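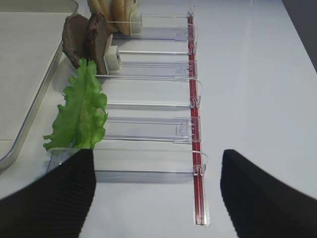 一位读者在上一篇关于后厨备餐设备的文章下留言,问这类套件究竟卖的是机械臂,还是卖一堆透明塑料件;如果是后者,自己拿亚克力板切几条槽,效果能差多少。

我们把这个问题原样带给了Vakadham的产品负责人。对方没有回避,答复是:“卖的是供料件、夹爪指面和一份标定文件。机械臂由客户自备。槽体当然可以自己切,我们的早期样件就是自己切的。差别在公差和清洗,还有换一种食材时要重新调多少东西。”

Hurnis是Vakadham推出的桌面汉堡组装供料套件,面向已有协作臂、需要做冷组装验证的小型厨房和设备集成商。基础版报价2095欧元,订货编号1949,内容包括透明料架、限位块、两套夹爪指面、腕部相机支架和标定文件,不含机械臂、控制器和相机本体。采访在Vakadham位于Cleluvley的演示间进行,时间是二月的一个下午,前后两个多小时,其中一半时间用在反复拆装料架上。

谈话从料架的朝向开始。片状食材在料架里一律立放,面包片、肉饼、生菜叶都是如此。产品负责人解释,平放叠料时,最上面一片的高度随余量变化,夹爪每次下探的深度都要重新计算,片与片之间还会粘连;立放之后,夹持面变成左右两侧,高度基本固定,变化只发生在料槽长度方向上。“长度方向的误差,腕部相机处理起来比较容易。深度误差就麻烦得多,透明件的深度数据一向不好。”

透明件本身也是我们想问的。料架大部分采用透明材料,反光明显,对视觉系统并不友好。既然如此,为什么不用哑光白或者灰色?

“内部争论过。”对方说,“不透明的槽壁确实干净,图像里没有杂散反光。可是从侧面看不见料,旁边的固定相机就没有用了。我们最后选择保留透明,把识别目标放在食材上,不去识别槽体。槽体的位置来自标定,标定完就不再看它。”

按照这一思路,料架装好后先执行一次示教:夹爪张开,移到规定的参考点,由操作者确认位置,控制器写入偏移量。此后料架不动,就不必重做。料架若被碰移,软件不会自动发现。我们指出这是一个实际的缺陷,产品负责人承认,并称下一版标定文件会加入开机校验,届时需要客户在台面上贴定位标记。具体发布时间没有给出。

限位块的作用较为单纯,抵住食材的一侧,使其不向外倾倒。块体与槽之间为滑动配合,手动移位,没有弹簧,也没有电动推送。料取走之后,剩余食材与限位块之间会出现空隙,需要人工把块推回,或者由机械臂在两次抓取之间顺手推一下。后一种做法写在说明书附录里,示例程序没有包含。

“加弹簧的方案做过。”对方说,“面包受力会变形,肉饼受力会往上拱。弹簧力调小了又推不动。试到后来,我们认为固定限位加视觉补偿更可靠,成本也低。”

关于夹爪指面,套件附带两套,一套表面带细密条纹,一套相对平滑。条纹面用于肉饼这类表面粗糙、重量较大的食材;生菜建议用平滑面,夹持力设到下限。指面用两颗螺钉固定,不需要拆下整个夹爪。两套也可以混装,一侧条纹、一侧平滑,产品负责人表示混装在说明书中属于允许的配置,但对应的夹持力参数要由用户自己试出来。 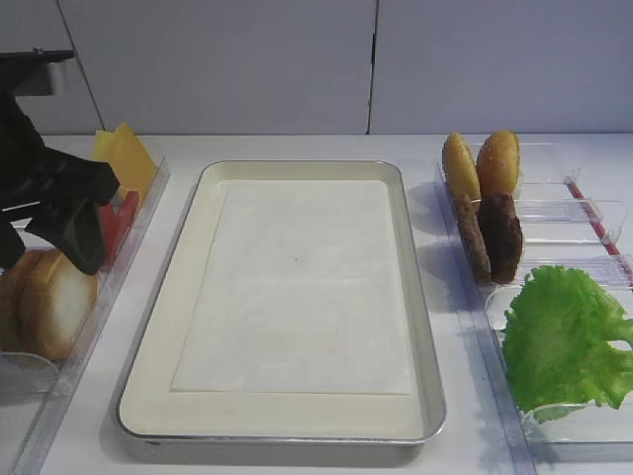

布局方面,Hurnis推荐把料架分设在托盘两侧,托盘居中。这样机械臂的横向行程较短,左右两侧的食材也不会在搬运途中从彼此上方经过。后一点在食品场合比行程更重要:碎屑和水分会沿搬运路线落下,路线若跨过另一只料架,交叉污染的评估就要多写一节。说明书给出的台面最小宽度是1000毫米,低于这个宽度,料架需要斜放,斜放角度要在标定时一并录入。

我们问,斜放之后,抓取姿态是否也要跟着改。

“要改,但只改腕部的旋转角,接近方向不变。”产品负责人说,“文件里有一个字段,填角度,其余坐标会自动换算。有客户忘了填,结果指尖斜着插进槽里,顶在隔板上。隔板没有坏,指面刮花了。”

那位客户是Matić,一家做餐饮设备集成的公司,也是Hurnis较早的用户之一。我们随后与Matić的一名工程师通了电话。对方确认了这件事,并补充说,角度字段在第一版文件里没有写明正负方向,他们是试出来的。现行文件已经注明:俯视时逆时针为正。

Matić对套件的总体评价偏正面,保留意见集中在两处。一处是生菜。叶片边缘不规则,立放时常常从料槽上方垂下来,遮住下面的槽位,相机给出的轮廓比真正可夹的区域大得多。该公司的处理办法是只取靠近叶梗的部位作为夹持点,叶片外缘一概忽略。“叶梗那里硬一点,夹得住。夹在叶缘,提起来时叶子会转。”这名工程师说。另一处是清洗。料架各层可以单独取下,但卡扣内侧有一道窄缝,普通刷子伸不进去,他们另外配了细毛刷。

对于第二条意见,Vakadham的答复是窄缝来自卡扣的成型工艺,短期内不会改模,目前随套件附送一把刷子。

我们还要求查看耐久数据。Vakadham提供了一份内部测试记录,内容为同一料架连续执行1000次取放,食材为肉饼,每次取放后由人工复位。记录中失败的取放分为三类:未夹住、夹住后滑落、放置超出托盘内的目标区域。各类的占比写在记录里,但产品负责人要求不对外引用,理由是测试条件与客户现场不同。我们据此无法给出成功率,读者在询价时可以自行索取。需要注意的是,该测试没有覆盖面包和生菜,也没有覆盖两侧料架交替取料的工况。

被问及为什么没有测完整的组装流程,产品负责人答:“完整流程的结果主要取决于客户的机械臂和程序。我们能负责的是料在该在的位置上,指面能夹住它。底层面包放歪了,后面每一层都会跟着歪,这个账算到料架头上不太合适。”

这个说法从责任划分上可以成立,对买家的帮助有限。小型厨房购买套件,关心的就是最后那个汉堡是否对齐。Matić的工程师在电话里也提到,他们花在叠放程序上的时间多于花在取料上的时间,示例程序只演示了单片搬运,叠放高度的累加要自己写。

托盘不在基础版之列。演示间使用的是带金属边的浅托盘,产品负责人称任何平底浅盘均可,边缘高度不要超过夹爪指面的有效长度,否则放料时手指会先碰到盘沿。盘内可以垫纸,垫纸要铺平,翘起的纸角会被指尖带起来。若以视觉定位托盘,哑光盘底比抛光盘底稳定。

软件接口方面,标定文件为纯文本格式,坐标单位是毫米,角度单位是度,以料架参考点为原点。Vakadham为几种常见控制器提供了导入脚本,其他型号需要自行转换。腕部相机支架的孔距在图纸上有标注,图纸可以在下单前索取。支架没有预留走线槽,线缆需要用扎带固定在臂体外侧,长期旋转时应留出余量。

备件可单独订购,料架单层、限位块、指面都有各自的编号。交货期视库存而定,产品负责人给出的说法是指面通常有现货,料架整体需要等待排产。保修条款中,透明件因使用含酒精清洁剂产生的裂纹不在保修范围内,这一条写在说明书靠后的位置,采购前应当看到。

至于那位读者提出的自制方案,产品负责人的建议是先做一层,装上肉饼,连续取1000次,再决定要不要做其余几层。

Vakadham目前接受基础版订单。带开机校验的标定文件发布后,已购用户可以免费更新,定位标记另行收费,价格未定。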